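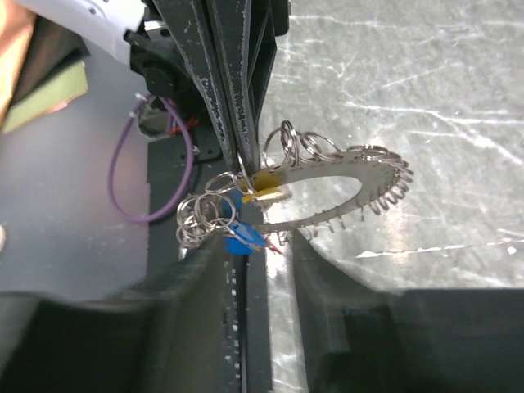 Key Rings, Tags and Other Small Things

12 shares · 5 comments

Welcome back to the Dulham workshop gallery! I've been meaning to put this page together since December, when the first box of split rings came over from Nerstead and I realized just how many of the little things we had on our hands (4000 in one delivery, and another 3000 promised after that). I do love a key ring, and I could happily spend a whole afternoon sorting them with the radio on.

Key rings on the silver ring. The flat metal ring has an oval opening in the middle and small tabs lining its outer edge, so there's plenty of room for a good silvery fringe. The yellow and blue tags are my favorite part, cheerful as anything next to all that metal.

We sort by size first and by finish second, and I still keep a saucer for the odd ones. If you'd like a bag of 60 for your own keys, or for the shed, or for a school project, leave a note at the Ocampo counter and we'll put one aside for you.

5 comments · Share this page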